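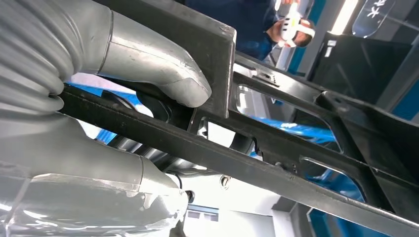 Gitard to Close Briststead Clearing Desk in November

Gitard will close its payments clearing desk in Briststead in November and move the work to Fekia, the processing firm it bought last year. The bank disclosed the plan in a filing ahead of its quarterly results.

The closure affects 836 positions. Of those, 749 will be cut and the rest transferred to Fekia on existing terms. Gitard said it expects to book the full severance charge in the fourth quarter.

Commercial customers with accounts at the Briststead desk will receive new routing instructions by mail. Standing payment orders will carry over, but wire templates must be entered again. Transfers submitted after 4 p.m. on the changeover date will settle the next business day.

Separately, the bank said it had finished its review of duplicate fees charged on business checking accounts. Up to 3,000 customers are due refunds, which will be credited with interest.

Chien, a ratings firm, left its rating on Gitard's senior debt unchanged and kept a negative outlook, citing thin fee income. Gitard shares fell 9 percent in morning trading.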